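A **perforated storage basket** is an open-topped household container, usually of moulded plastic, whose walls are pierced with regular holes or slots. It is used on shelves, in cupboards and on tabletops to hold small belongings together. The type is sold under many names, among them storage basket, tidy basket, handy basket and, in parts of the trade, "pierced tray". Sellers make generous claims for it, few of which have been tested with any care.

## Form

Most baskets of this kind are rectangular, with flat ends so that several can stand side by side. The walls are commonly straight or taper slightly towards the base, which lets empty baskets nest. Round holes set in a grid are the plainest pattern. Other makers use slots, diamonds or a woven effect pressed into the plastic, which imitates cane and convinces few people at close range.

A slot near the rim often serves as a handle. It is cheap to mould and has no moving parts, but it takes only the fingers, and a heavily loaded basket lifted by one end will flex. Baskets with a slot at each end are easier to carry level. Hinged handles exist, though they tend to be the first part to break.

White is the most common colour. It is often said to make a cupboard look cleaner, which may be true on the day of purchase. Scuffs and dust show on it sooner than on grey or beige, and the dust gathers in the holes, where a cloth doesn't reach.

## Purpose of the holes

Three reasons are usually given for the perforations: they save material, they let air through, and they allow the contents to be seen.

The first is sound. A pierced wall uses less plastic than a solid one of the same thickness, although some makers then thicken the rim to make up for lost stiffness.

The second depends on what is being stored. Airflow matters for damp flannels or for onions. It makes no obvious difference to batteries, spare keys or folded bags, yet packaging for baskets meant for such things mentions "breathability" all the same.

The third is the weakest. Small round holes show patches of colour and little else. A person who already knows that the red thing is the one they want may find it through the side of the basket; a person who doesn't will look over the top.

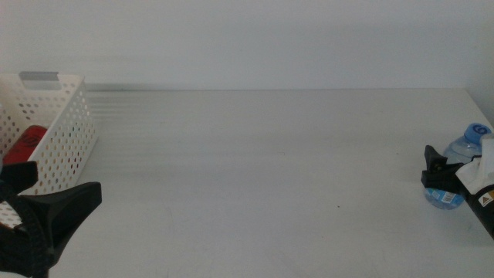 Writers on household order disagree about how far this matters. Hatsue Fujimoto, in a pamphlet on cupboards and shelves, held that partial visibility was worse than none, on the grounds that it gives the impression of an inventory without supplying one. She recommended either clear boxes or solid ones with a written label. Her argument was widely repeated, often by people selling labels.

## Use in tidying

The basket is a fixture of the "gather and sort" method of clearing a table. Loose objects are collected into one container, the surface is wiped, and the contents are then dealt with one by one. The first stage is quick and satisfying. The last is frequently put off, and the basket becomes a permanent home for whatever was on the table that day.

Johanna Camenzind tried to measure this in a small household study in the town of Clorneck. Families were given one basket each and asked to note what went in and what came out. By her account, 100 households started the diaries and 50 finished them. The completed diaries recorded 2,009 items put into baskets and roughly 1,000 taken out again. Camenzind concluded that the basket was "a place where decisions wait".

The study has been quoted well beyond what it can bear. Half the diaries were never returned, no household was asked to manage without a basket for comparison, and an item moved straight from one basket to another seems to have been entered as both a removal and an addition. It shows that things pile up in baskets. Whether they would otherwise have piled up on the table is a question it doesn't address.
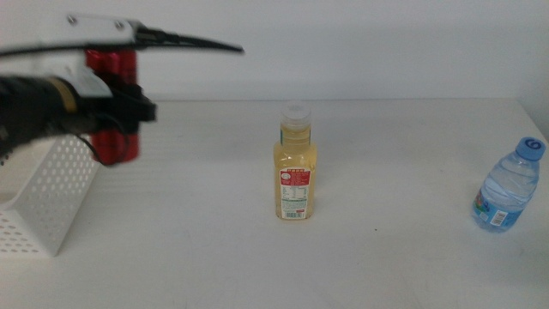 *A white perforated basket at the left of a white tabletop, with a bright red object above it.*

## Choice of size

Advice on size is plentiful and contradictory. The retailer Skillow divided its range into "desk", "shelf" and "family" sizes, names that described the intended buyer more than the object. The Harawira range, sold by the same shops, gave only outside measurements, so that buyers fitting a basket to a shelf were well served and those fitting things into a basket had to guess.

In practice the following points are more use than the name on the label:

- The inside length at the base is shorter than at the rim on any tapered basket.
- Tall, narrow objects fall over in a wide basket unless packed against something else.
- Soft items such as cloths and small bags will fill any shape, but can hide smaller things beneath them.
- Pens, pins and thin cables can work through larger holes.

Dividers are sold as an answer to several of these problems. They take up room themselves, and in shallow baskets a couple of small cardboard boxes do the same job - usually for nothing.

## Cleaning and wear

Baskets are washed in warm water with a soft brush, which clears the holes better than a cloth. Dishwasher cleaning is safe for some plastics and warps others, and the base should be checked for a mark before trying it. Cracks generally start at the corners of the handle slot.

Claims of long life should be read with caution. A notice from the Cloltthorpe Household Museum, dated October 22, 2018, described one basket in its collection as being in "daily use for decades", but the entry gave no maker and no date of purchase, and the wording was removed from a later version of the catalogue.

## See also

- Drawer divider
- Nesting box
- Shelf bin
- Wire basket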